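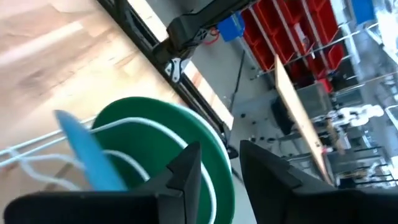 Henrike Stoltmann

August 2020, von Henrike Stoltmann
Drucken | E-Mail

Betreff: Re: [walzenliste] Bremura - lohnt sich das Umgewöhnen?

Hallo zusammen,

ich hatte eigentlich vor, nur zwei Zeilen zu schreiben, aber dann habe ich am Abend noch mal eine Runde Bremura gestartet, um eine Kleinigkeit nachzusehen, und ihr könnt euch denken, wie das ausging. Also doch länger. Ich zitiere die Ausgangsmail komplett, damit auch die mitkommen, die die Liste nur als Sammelmail lesen:

> Hallo Liste,
>
> ich spiele seit dem Winter fast nur noch Papadakis im
> Spielgeldmodus und bin damit sehr zufrieden. Ruhige Musik,
> übersichtliche Gewinnlinien, man weiß immer, woran man ist.
> Jetzt habe ich auf Empfehlung von hier Bremura ausprobiert
> und komme überhaupt nicht hinein. Ständig rutscht etwas
> nach, die Symbole verschwinden, es kommen neue, und am Ende
> steht da eine Zahl, von der ich nicht weiß, wie sie
> zustande kam. In der Hilfe steht etwas von "Strömung" und
> "Ankern", aber das ist so knapp gehalten, dass ich es
> dreimal gelesen und dann zugemacht habe.
>
> Meine Fragen:
> - Muss man die Anker irgendwie selbst setzen?
> - Ist der kleine Einsatz am Anfang ein Nachteil?
> - Und warum schwärmen hier alle davon? Verglichen mit
> Papadakis finde ich es bisher vor allem laut.
>
> Ich will nichts schlechtreden, vielleicht fehlt mir nur
> der Zugang. Ach so, ich spiele am Tablet, hochkant, falls
> das eine Rolle spielt.
>
> Danke und Grüße in die Runde

Erst mal: Das Tablet im Hochformat spielt eine Rolle, und zwar eine größere, als man denkt! Flolteck blendet in dieser Ansicht nämlich die Strömungsleiste aus. Die sitzt im Querformat links neben den Walzen und zeigt an, wie oft schon nachgerutscht ist und welcher Multiplikator gerade gilt. Hochkant sieht man davon gar nichts, nur die Endsumme. Mir ging es am Telefon genauso, ich habe bestimmt eine Woche lang gedacht, die Beträge würden gewürfelt. Dreh das Gerät einmal quer und schau dir ein paar Runden in Ruhe an, bevor du irgendetwas anderes probierst.

Zu den Ankern. Nein, die muss man nicht selbst setzen, man kann es auch nicht. Ein Anker landet wie jedes andere Symbol auf den Walzen. Solange er liegt, bleibt seine Spalte beim Nachrutschen stehen, und alles andere fließt an ihm vorbei. Klingt nach einer Bremse und fühlt sich am Anfang auch so an. Der Witz ist aber, dass der Anker am Ende der Strömung als Joker zählt, und zwar mit dem Multiplikator, der sich bis dahin aufgebaut hat. Er bringt also am meisten, wenn er früh kommt und danach noch viel passiert. Kommt er mit dem letzten Rutscher, ist er ein ganz gewöhnlicher Joker und man zuckt mit den Schultern.

Bei 8 hört der Multiplikator auf zu steigen. Das steht tatsächlich in der Hilfe, nur ganz hinten bei den Freispielen, wo kein Mensch danach sucht. Ich habe den Deckel bisher selten erreicht, aber wenn es so weit ist, wechselt die Musik (ja, sie wird noch lauter, tut mir leid) und die Walzen färben sich dunkelblau. Das ist einer dieser Momente, wegen denen ich das Spiel mag. Man sitzt davor und hofft auf einen einzigen weiteren Rutscher, obwohl es um Spielmarken geht, für die man sich nicht einmal ein Brötchen kaufen kann.

Zum Einsatz: kein Nachteil, jedenfalls nicht im Spielgeldmodus. Die Auszahlungen sind Vielfache des Einsatzes, und an der Verteilung der Symbole ändert sich laut Spielregeln nichts, egal welche Stufe man wählt. Im Februar gab es hier auf der Liste ja schon einmal die Diskussion, ob höhere Stufen "wärmer" laufen. Ich halte davon nichts. Wer mit dem Startguthaben von 3000 Marken auf der kleinsten Stufe bleibt, hat schlicht länger etwas davon und sieht mehr von dem, was das Spiel kann. Auf der höchsten Stufe war ich beim ersten Versuch so schnell pleite, dass ich noch nicht einmal die Hintergrundmelodie zu Ende gehört hatte.

Weil die Frage nach der Häufigkeit der Freispiele vermutlich als nächste kommt: Ich habe einmal 196 Runden am Stück gespielt und nebenbei mitgeschrieben. In der Zeit gab es die Freispiele genau 2 Mal, dicht hintereinander, und dann lange gar nichts. Das ist natürlich keine Statistik, das ist ein Zettel neben der Teetasse. Aber es passt zu meinem Gefühl, dass Bremura ein ziemlich sprunghaftes Spiel ist. Man hat lange Strecken, in denen das Guthaben langsam abschmilzt, und dann eine Strömung, die alles wieder hereinholt, oder eben auch nicht. Papadakis ist da völlig anders gebaut, mit vielen kleinen Treffern und wenig Ausschlag. Ich kann gut verstehen, dass der Wechsel zunächst unangenehm ist.

Womit ich bei der schönsten Frage bin, nämlich warum hier alle schwärmen. Alle kann ich nicht vertreten, für mich sind es vor allem die Übergänge. Bei den meisten Spielen dieser Art ist eine Runde vorbei, wenn die Walzen stehen: Man schaut, ob etwas leuchtet, und drückt wieder. Bei Bremura fängt die Runde in dem Moment oft erst an. Man sieht, dass in der Mitte etwas wegfällt, man sieht, was darüber liegt, und kann sich schon ausmalen, was gleich zusammenkommen könnte. Dieses halbe Sekündchen Vorausdenken habe ich bei keinem anderen Titel von Flolteck, auch nicht bei Wenley, das ich sonst sehr gern habe.

Überhaupt Wenley! Falls du nach der ganzen Strömerei etwas dazwischen suchst, probier das. Es hat dieselbe Nachrutschmechanik, aber ohne Anker und ohne Deckel, dafür steigt der Multiplikator deutlich gemächlicher. Das Thema ist ein verschneiter Bahnhof, die Symbole sind Koffer, Laternen, Fahrkarten und eine Katze, die als Joker dient und beim Gewinn gähnt. Der Ton ist angenehm gedämpft. Wenn man Wenley ein paar Abende gespielt hat, liest sich Bremura plötzlich ganz leicht, weil man das Grundprinzip schon in den Fingern hat und nur noch die Anker dazukommen. Ich hätte es selbst lieber in dieser Reihenfolge kennengelernt.

Noch ein paar Einstellungen, die mir geholfen haben:

- Unter "Ablauf" die Schnelldrehung ausschalten. Die ist ab Werk an, und mit ihr rauscht die Strömung so durch, dass man wirklich nichts erkennt.
- Unter "Ton" lassen sich Musik und Effekte getrennt regeln. Musik ganz weg, Effekte auf halb, dann hört man die Anker fallen und hat trotzdem seine Ruhe.
- Im Verlauf (das kleine Uhrsymbol) kann man jede vergangene Runde antippen und Schritt für Schritt nachspielen lassen. Da steht dann auch, welcher Rutscher wie viel gebracht hat. Genau das, was dir gefehlt hat!
- Die Automatik würde ich zum Kennenlernen nicht benutzen. Sie hält bei den Freispielen nicht an, und man verpasst den besten Teil beim Teekochen.

Was mich an Bremura stört, soll auch nicht unter den Tisch fallen. Die Hilfe ist schlecht, da hast du völlig recht, und die deutsche Fassung ist stellenweise sogar falsch: Dort steht, der Anker gelte "für die nächste Drehung", gemeint ist aber der nächste Rutscher innerhalb derselben Drehung. Das hat mich anfangs ganz durcheinandergebracht. Außerdem sehen sich die beiden niedrigen Fischsymbole auf kleinen Bildschirmen zum Verwechseln ähnlich. Und die Ladezeit ist happig, auf meinem alten Rechner dauert es ungefähr so lange wie eine komplette Runde Wenley samt Gähnen.

Wegen der Echtgeldfrage, die hier neulich jemand angeschnitten hat: Dazu kann ich nichts beitragen, ich spiele ausschließlich mit Marken und möchte es dabei belassen. Gerade bei einem so sprunghaften Spiel wäre mir die Laune zu schnell verdorben, und das Zuschauen macht mir ohne Geld genauso viel Spaß. Wer es anders hält, sollte sich wenigstens vorher ein Limit setzen und es nicht mitten in einer Durststrecke verschieben. Bitte lasst uns daraus aber keinen neuen Strang machen, die letzte Runde zu dem Thema war lang genug.

Eine Frage habe ich selbst noch, vielleicht weiß es ja jemand. Wenn zwei Anker in derselben Spalte liegen, zählt dann jeder für sich, oder werden sie zu einem zusammengefasst? Ich hatte den Fall neulich abends und war so aufgeregt, dass ich weitergedrückt habe, ohne in den Verlauf zu schauen, und beim nächsten Start war die Liste leer. Der Verlauf wird offenbar beim Schließen gelöscht. Nach der Endsumme würde ich auf jeden für sich tippen, aber schwören will ich es nicht. Falls ihr das mal vor euch habt, macht bitte einen Bildschirmabzug und schickt ihn verkleinert an die Liste, Anhänge über der Grenze schluckt der Server ja kommentarlos.

Und berichte unbedingt, ob es quer besser geht!

Viele Grüße
Henrike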